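Marbre blanc en cuisine : vous le referiez ?
Forum Cuisine et plans de travail > Matériaux
17 réponses - 937 vues

Pernelle_44
Bonjour à tous,
On refait la cuisine en mars et le devis de chez Prosten vient d'arriver. Pour le plan, le vendeur pousse le marbre blanc veiné avec leur traitement maison, « sans entretien pendant des années » selon lui. Supplément de 126 euros du mètre linéaire par rapport au stratifié. Mon mari est emballé, moi beaucoup moins. J'ai grandi avec un évier en pierre chez ma grand-mère et je me souviens surtout des auréoles. Est-ce que quelqu'un vit avec ça tous les jours, avec des enfants, du café, des citrons ? Je cherche des avis de gens qui cuisinent, les photos de catalogue j'en ai déjà plein le salon.

gaston.b
Sans entretien, laissez-moi rire. C'est du calcaire. L'acide attaque le calcaire, traitement ou pas. Le bouche-pores retarde les taches (l'huile, le vin), il ne fait rien contre le vinaigre ou le citron, qui mangent le poli. Demandez au vendeur de vous l'écrire sur le devis, son « sans entretien », et regardez sa tête.

Lou-Anne
Je nuance un peu. J'ai du marbre depuis quatre ans, poncé mat, et je ne regrette pas. Oui il y a des marques près de la plaque. On les voit en lumière rasante le matin, sinon non. Il faut aimer que ça vieillisse.

gaston.b
« Il faut aimer que ça vieillisse », c'est ce que disent tous les gens qui ont payé cher.

Lou-Anne
Ou alors les gens à qui ça plaît, ça existe aussi.

Pernelle_44
Pas de dispute s'il vous plaît ! Lou-Anne, tu as quoi comme produit pour les marques ? Et tu laisses des appareils posés dessus en permanence ? On a un grille-pain et un petit four, je ne sais pas où les mettre, le plan ne sera pas immense.

Lou-Anne
Savon noir dilué, c'est tout. Le grille-pain est resté dehors, le petit four je l'ai mis dans un placard au bout de six mois, j'en avais assez de nettoyer autour.

Tibo_du_Vercors
Pour le petit four, attention au dégagement derrière et au-dessus. C'est marqué dans la notice et les gens ne la lisent jamais. Le mien demande une dizaine de centimètres, le tien peut-être plus. Ranger un four encore tiède dans un placard, je déconseille aussi.

Lou-Anne
Je le laisse refroidir, merci, j'avais compris le principe.

Wian
Je donne mon avis parce que j'étais aussi méfiant que Pernelle au départ, et je le suis encore sur pas mal de points. Marbre blanc, veines grises assez discrètes. Je n'ai pas pris le traitement du vendeur, ils n'ont jamais su me dire ce qu'il y avait dedans. Chez nous grille-pain et mini-four sont côte à côte au fond, et la grande planche à découper reste à demeure au milieu.

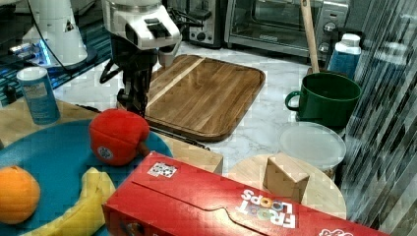 Wian Ndlovu
La planche en bois au centre a les coins arrondis et une bande plus claire en diagonale. Je coupe tout dessus, les agrumes en premier. Mug, boîte, petite planche ronde à droite : voilà ce qui traîne sur un plan de cuisine, il ne faut pas se raconter d'histoires avec les photos de showroom où il y a un citron et un vase. Sur la photo on voit à peine les veines entre les objets, et c'est un peu ma réserve sur l'intérêt de payer pour du veiné si c'est pour le recouvrir ensuite. Si c'était à refaire je prendrais peut-être un quartz gris clair. Je dis bien peut-être, ma femme n'est pas d'accord.

Pernelle_44
Merci Wian, c'est exactement le genre de retour que j'espérais. Donc la planche ne bouge jamais ?

Wian
Je la soulève tous les soirs pour essuyer dessous. Si on oublie, l'humidité reste coincée entre le bois et la pierre et je n'aime pas ça. J'ai eu une trace une fois, partie en trois jours. De l'eau seulement, je pense.

gaston.b
Donc on achète du marbre pour poser du bois dessus. Je dis ça comme ça. À ce compte-là, un plan en stratifié blanc et une belle planche, vous économisez de quoi changer le four.

mirabelle_s
Je suis d'accord avec gaston pour une fois. Et l'inox au fond ? Chez moi le grille-pain en inox c'est traces de doigts du matin au soir, il faut une microfibre rien que pour lui.

Wian
Oui, l'inox marque, marbre ou pas marbre dessous. Je passe un chiffon quand j'y pense, donc rarement.

Tibo_du_Vercors
La cuillère en bois appuyée contre le mini-four, je ferais gaffe quand il chauffe. La paroi de ces petits fours peut être brûlante.

Wian
Bien vu. On a un pot à ustensiles, il sert moins qu'il ne devrait.

mirabelle_s
Question bête : les fruits sur l'assiette bleue, c'est du tissu, non ? La pomme et la banane ont l'air en peluche. Où est-ce que ça se trouve ? Ma nièce a une dînette et tout ce que je vois en magasin est en plastique.

Wian
Pomme et banane en peluche, oui. Pour la marque je ne sais plus du tout. Regarde du côté des jouets de bébé plutôt que des dînettes.

Öberg_fan
Je débarque. Pernelle, regarde la céramique Öberg avant de signer. J'en ai depuis deux ans, j'y pose les casseroles directement et le citron ne fait rien. Le rendu marbré est très correct.

gaston.b
Très correct de loin. Le veinage est imprimé, et sur un chant ébréché on voit tout de suite la supercherie. Tu as déjà ébréché un angle ?

Öberg_fan
Un petit éclat près de l'évier, oui. Une cocotte en fonte. Il faut savoir où regarder.

gaston.b
Voilà.

Lou-Anne
Gaston, tu as quoi chez toi, au fait ?

gaston.b
Du carrelage de 30 posé par mon père. Les joints sont gris, à l'origine ils étaient blancs. Je n'ai jamais prétendu que c'était beau.

Pernelle_44
Bon, j'ai appelé Prosten. Le vendeur ne veut pas écrire « sans entretien » sur le devis. Il propose « entretien réduit sous réserve d'un usage normal ». Quand j'ai demandé si couper un citron était un usage normal, il m'a dit qu'il se renseignait. Il m'a aussi glissé que le traitement vient d'un sous-traitant, Parov, et que la garantie passerait par eux et plus par le magasin. Quelqu'un connaît ?

Tibo_du_Vercors
Pas du tout. Demande les conditions de garantie en entier avant de verser un acompte, surtout les exclusions. Chez moi les acides et les chocs thermiques étaient exclus, autant dire la cuisine.

Wian
Et demande une chute. Le marbrier m'en avait donné une, j'ai mis dessus du café, de l'huile d'olive et un demi-citron, toute une nuit. Le café est parti, l'huile à moitié, le citron a laissé un rond mat. J'ai signé quand même, mais en connaissance de cause.

Pernelle_44
Je vais faire ça. Mon mari dit que je torture un caillou. Je reviens avec le résultat, et je demande aussi une chute de quartz pour comparer.

mirabelle_s
Mets du curry aussi. Le curry, c'est pire que tout le reste.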